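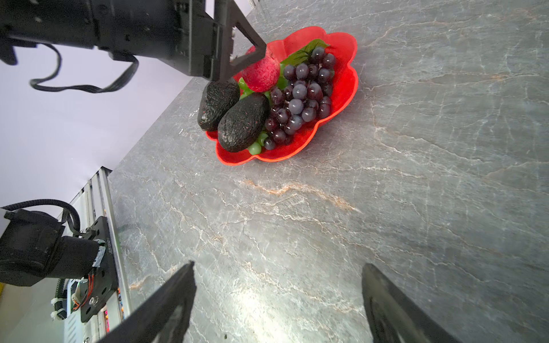
双腕の卓上ロボットキットは、買うべきか、借りるべきか。

使う仕事がまだ決まっていないなら、借りたほうがいい。決まっているなら買ったほうが安く済むし、何より途中でやめずに済む。

この答えだけで足りる人は、以下を読まなくてもかまわない。私が書きたいのは、なぜ売る側がこの区別を客に説明しないのか、という不満のほうである。

私は食品サンプルや売り場用の造花、作り物の果物を扱う小さな会社で、商品の盛り付けと梱包の段取りを担当している。ロボットの専門家ではない。去年から、果物の盛り合わせを皿に組む作業の一部を機械に任せられないかという話が社内にあり、Skasteckの双腕キット「Grandeo」を検討することになった。最初は代理店のPulterが扱う短期レンタルで借り、そのあとで購入の見積もりも取った。両方の窓口と付き合ったので、両方について書ける。

カタログに載っている腕と、届く腕

Grandeoのカタログは腕の話ばかりしている。関節がどう動くか、繰り返しの精度がどうか、持ち上げられる重さが400グラムであること。どれも大事な数字だが、買う側が本当に困るのは腕の外側のことである。

腕は単体では仕事をしない。台に固定し、材料の位置を決め、照明を整え、カメラから見えるようにし、配線を逃がして、初めて作業が始まる。私たちが借りたときは、アルミのフレームで組んだ囲いの中に腕が二本、手前のレールに左右に分かれて据えられる形だった。天板は灰色の大理石模様で、壁は薄い紫がかった白。見た目の話をしているように聞こえるかもしれないが、背景の色は作業の成績に響く。黒に近いアボカドと濃い紫のぶどうを同じ皿に載せると、人間の目でも境目がわかりにくい。背景が静かであることは、こちらが思っていたよりずっと重要だった。

ところが見積もりでは、この囲いとフレームは「オプション」の欄にある。腕とグリッパーが本体で、ほかは客の都合で足すものという扱いだ。私はこの分け方に反対である。囲いのないGrandeoは、足のない机のようなもので、分けて値段をつけること自体が誤解を招く。安く見せたい気持ちはわかるが、最初から一式の値段を出してほしい。

レンタルの良いところ

Pulterのレンタルは15日単位である。囲いもフレームも付いた状態で届き、設置も担当者がやってくれた。うちに来たのはChing-wen Leungさんという人で、電源を入れて左右の腕が動くところまでを40分で終わらせた。慣れた人がやればそのくらいだということも、自分で一度やってみて、とてもそうはいかないということも、両方わかった。

Leungさんの説明で役に立ったのは、機械の自慢が少なかった点だ。何を皿に載せるつもりかを先に聞かれた。ぶどうの房と、アボカドと、丸い赤い果物と、葉だと答えると、ぶどうは最後まで手こずると思ってください、と言われた。そのとおりになった。房は持つ場所によって形が変わり、グリッパーの指が粒のあいだに入ると皿まで一緒に引きずってしまう。アボカドは表面に凹凸があるので滑りにくく、同じ日のうちに見られる動きになった。

こういうことは借りてみないとわからない。カタログには「柔軟な把持に対応」と書いてある。ぶどうの房のことだと読む人もいるだろうし、タオルのことだと読む人もいるだろう。自分の商品を自分の皿に載せて試すまで、その一行には意味がない。だから用途が定まっていない段階での購入には、私は賛成しない。

レンタルの悪いところ

一方で、15日は短い。Grandeoは、人が腕を動かして手本を記録し、その手本をもとに動作を学ばせる方式をとっている。Skasteckの資料では、一つの作業につき2,000件の手本が推奨されている。

この数字を見て、レンタル期間と並べて考えない人はいないと思う。手本の一件一件は短い。しかし皿を戻し、果物を戻し、位置を少しずつ変えてまた始める、その間のほうがずっと長い。担当者が通常の仕事もしながら、期間内に推奨の件数を取り終えるのは無理である。うちも終わらなかった。延長はできるが、延長料金は最初の期間より割高になっている。

借りる側からすれば、試用のつもりで始めたのに、ちょうど手本がたまってきて面白くなったところで返却の日が来る。返すか、高い延長をするか、買うかの三択になる。商売としてはよくできている。ただ、契約の前に「この期間では推奨の件数に届きません」と一言あってよかったはずだ。Leungさん個人は聞けば答えてくれたが、申込書にもウェブサイトにもそのことは書かれていない。

もう一点、記録したデータの扱いがある。レンタル中に取った手本は持ち出せるのだが、囲いの寸法やカメラの取り付け位置が違う機体に移すと、そのままでは使い物にならないことがあるという。あとから購入するときに同じ構成で買わなければ、借りていたあいだの作業の一部が無駄になる。つまりここでも、オプション扱いの囲いが効いてくる。腕だけの安い見積もりを選んだ客は、手本を取り直すことになる。

手首のカメラについて

意見が分かれそうなことも書いておく。Grandeoには、作業台全体を見るカメラと、手首側から手元を見る小さなカメラの両方が使える。私は当初、手首のカメラは要らないと考えていた。全体が見えていれば足りるだろうし、配線が増えれば引っかかる場所も増える。

今は考えを改めている。上や横からの視点では、果物が重なったときに奥の様子がわからない。皿の中で緑の小粒のぶどうがアボカドの下に入り込んでいても、全体のカメラではほんの少し色が見えるだけだ。手首からだと、その隙間がかなり近くで見える。そのかわり、自分のグリッパーの指が大きく写って肝心の果物に重なることもある。どちらか一方で済ませようとするのが間違いだった。

腕のまわりに垂れるケーブルについては、今も不満がある。輪になって余っている部分が長く、見ていて落ち着かない。動く範囲を確保するには余裕が必要だと説明されたし、実際そうなのだろう。それでも、もう少しまとめる工夫はできると思う。
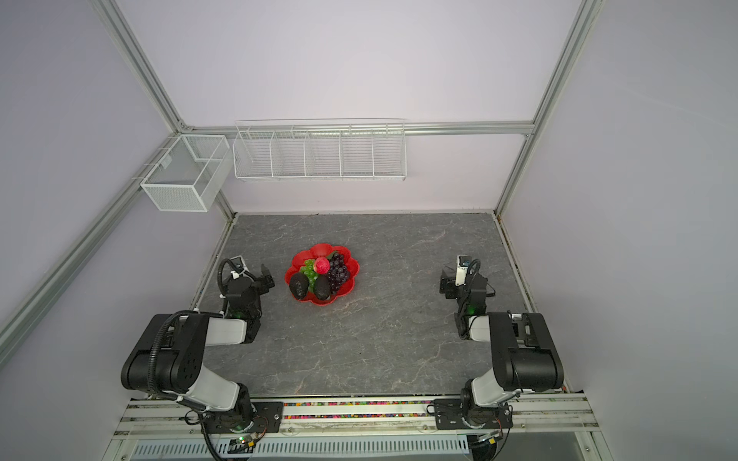 買うなら何を条件にするか

購入を考えている会社に勧めたい条件は、それほど多くない。

まず、借りた機体と同じ構成で見積もりを取ること。囲い、フレーム、天板、カメラの位置まで含める。天板の模様まで揃えてくれと言ったら、Pulterの窓口には少し驚かれた。だが、手本に写っているものはすべて手本の一部である。あとで木目の台に替えて調子が悪くなっても、文句を言う相手はいない。

次に、皿を決めてから買うこと。うちで使ったのは、縁が花びらのように波打った真っ赤な皿である。売り場では見栄えがするので選んだのだが、赤い果物を載せると輪郭が皿に溶けてしまう。皿を替えるか、果物の色を替えるか、手本を増やすかという相談を、借りている期間の半ばになってから始めたのは失敗だった。これは機械の欠点とは言えない。私たちの準備が足りなかった。

それから、保守の契約を別の会社に頼めるかどうかを確認すること。うちではTsengという保守専門の業者にも見積もりを頼んだ。SkasteckとPulterの純正保守は、部品の交換が早いかわりに、囲いの改造をすると対象から外れる。Tsengは改造後の機体でも見てくれるが、部品の到着は待つことになる。どちらが良いかは会社によるだろう。うちのように棚や小物入れを足したり外したりする職場では、改造のたびに保証を気にするのは面倒である。

人の仕事は減るのか

社内で一番よく聞かれたのはこれだった。盛り付けの担当者からは、自分たちの代わりを入れるつもりなのかとはっきり聞かれた。

私の答えは、今の段階では減らない、である。手本を取るのは盛り付けのうまい人でなければならない。へたな人が取った手本からは、へたな盛り付けが出てくる。ぶどうの房を皿の縁にどう沿わせるか、葉をどこに差すか、そういう判断をしている人が腕を動かすと、機械の動きも目に見えて違った。つまり導入の初期には、一番手の足りない人の時間を一番多く使うことになる。

この費用を見積もりに入れている販売会社を、私はまだ見たことがない。機体の値段、保守の値段、講習の値段は書いてある。自分の会社の熟練者が通常業務を離れる時間は書いていない。客の側の費用だから書けないというのはもっともだが、目安の工数くらいは示せるはずだ。2,000件という数字を推奨として出すのなら、それに何人が何日かかったのかを一緒に出してほしい。推奨した以上、どこかで試しているのだろうから。

盛り付け担当者の手当も考えておいたほうがいい。手本を取る作業は、同じ皿を崩しては組み直すことの繰り返しで、楽しいものではない。うちでは午前中だけと決めて、午後は普段の仕事に戻ってもらった。集中が切れた時間帯の手本は、あとで見返すと雑になっていて、結局使わなかった。

うちの結論

うちはGrandeoを買うことにした。囲いもカメラも、借りたときと同じ構成にした。任せるのはアボカドや丸い果物のように形の変わらないものを皿に置くところまでで、ぶどうの房と葉は当面、人が載せる。

全部を任せられないなら買う意味がないという意見も社内にはあった。私はそう思わない。形の決まったものを決まった場所に置く作業は、盛り付けのなかで一番退屈で、一番腰にくる。そこだけでも手が離れるなら十分である。重いものは400グラムの制限に引っかかるが、作り物の果物は軽いので、うちの商品で問題になるものはほとんどない。本物の果物を扱う店なら、ここはよく計算したほうがいい。

Skasteckには、囲いを本体の価格に含めることと、手本の取得にかかった時間を資料に載せることを要望として送った。Pulterには、15日の上にもう一段長い期間の料金を作ってほしいと伝えてある。Pulterからは検討するという返事が来た。Skasteckからの返事はまだない。納品は5月の予定で、それまでに皿の色を決めなければならない。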